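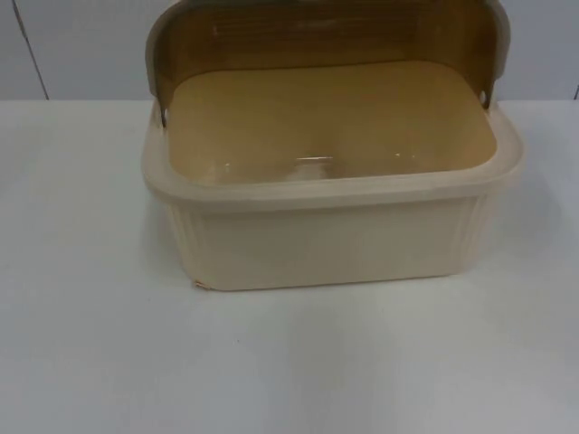
Support Ticket: Station 9, bread box task
Site: Doladholm
Opened by: Station Operations
Assigned to: Rukden Collection Support
Priority: Normal
Status: Closed, with one follow-up item
Date opened: January 27, 2024

Summary of request

The station reports that episodes for the task "close the bread box" are being rejected by the Fovilora checker at upload. The rejection message reads "start state not confirmed." Operators state that the lid is fully open at the start of each attempt and that the reset has been carried out according to the task sheet. The station requests that the rejected episodes be reviewed before any are recorded again.

Scope

The station has submitted 1,553 episodes of this task against a target of 3,000. Of these, 215 were rejected. No rejections have been reported for the matching task "open the bread box," which uses the same box and the same table.

Entry 1, Collection Support

The ticket has been received. The station is asked to stop recording the closing task until further notice. The opening task may continue. Rejected episodes must not be deleted from the local drive.

Entry 2, Station Operations

Recording of the closing task has stopped. All rejected episodes have been kept. Operators confirm that the fixed camera has not been moved and that its mount is tight. The station notes that the upper part of the open lid lies outside the camera view. The lower part of the lid and both hinge points remain in view.

Entry 3, Collection Support

A sample of rejected episodes was compared with a sample of accepted ones. The position of the box is within the permitted area in both groups. The lid is see-through and amber-brown, and the base is pale and close in tone to the white tabletop. The checker was first set up on a box with a solid lid, and its start rule looks for the top edge of the lid in the first image. With the present box fully open, that edge cannot be found. In the accepted episodes the lid had been left slightly forward of its stop, and the edge was visible.

It follows that the rejected episodes meet the task sheet and the accepted ones depart from it by a small amount. Support does not consider the accepted episodes unusable. A modest range of starting lid angles is acceptable for training, provided that it is recorded.

Entry 4, Maddocks Data Review

Review agrees with the finding. Accepted episodes will remain in the set and will carry the note "lid angle varied." The start rule for this task will be changed to use the rear rim of the base and the two hinge points. The top edge of the lid will no longer be required.

Entry 5, Collection Support

The revised rule has been installed at Station 9. The rejected episodes were submitted again in their original form and all were accepted. Recording of the closing task may resume.

Instructions to the station

Open the lid to its stop before each closing attempt.
Do not move the camera to bring the whole lid into view.
Keep the tabletop clear of all other items.
Report any further start state message under this ticket number.

Follow-up item

The task sheet issued in December still shows the earlier box. Maddocks Data Review will replace the reference picture and send the new sheet to Doladholm.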